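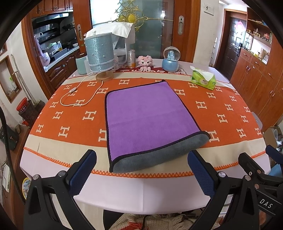
**Item:** Jovier two-sided microfibre towel, purple/grey
**Bought:** pack of 2, in September
**Used for:** dusting, table wiping, drying glassware
**Rating:** 4 out of 5

The Jovier is a double-faced cloth. One face is purple, the other grey, and a dark hem runs round the edge. The seller states that either face can be used wet or dry. I have had the pair for six weeks and used them most days on the dining table and the things that live on it.

## Construction

The hem is the best part. On the Trivex cloths I had before, the edging separated from the pile at the corners within a month. The Jovier stitching has held on both towels. The fabric is thick enough that it does not bunch under the hand on a long stroke, and a wet towel can be wrung out without pulling out of shape.

It folds flat. With the near end turned back, the grey side is up and available without unfolding the whole towel, so a spill can be blotted with grey and the area finished with purple. I keep it folded this way on the table.
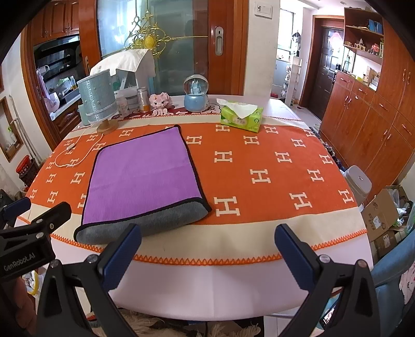 ## Performance by surface

**Tablecloth.** Ours is patterned and has a zigzag trim. The grey face lifts crumbs from the flat area but drags on the trim. Wipe along the edge, never across it.

**Glass.** The snow globe dome came up clear with the purple face, barely damp, followed by a dry pass. There were no streaks under the ceiling light. The Amach glass cloth is slightly faster on the same job and leaves less lint on the first use.

**Beaded and textured surfaces.** Poor. The lampshade has rows of pearl beads and the pile catches between them. A soft brush is the right tool. Unplug the lamp first in any case.

**Small items.** The block figure has too many recesses for a towel this thick. A corner of the hem, pinched, reaches some of them.

**Canister and jar.** No difficulty. Fingerprints on the metal canister needed one pass.

## Washing

Wash separately the first time. The purple face released colour into the rinse water on washes 1 and 2, and none from the third onwards. I wash at 40 degrees without softener, which coats the fibres and reduces absorbency. Line drying takes an evening indoors. Ataberk Aydoğan, reviewing the same pair on this site, tumble dried his on low and reported some stiffness in the grey face. I have not tried it.

## Against the Coelho

The Coelho towel costs 3 pounds less and absorbs a similar amount. It is the same on both faces, so there is no quick way to tell the clean side from the used one. For kitchen worktops I would buy the Coelho. For a table with ornaments on it, the Jovier.

One point is deducted for the colour release, which the label does not mention.

Tzu-hsuan Huang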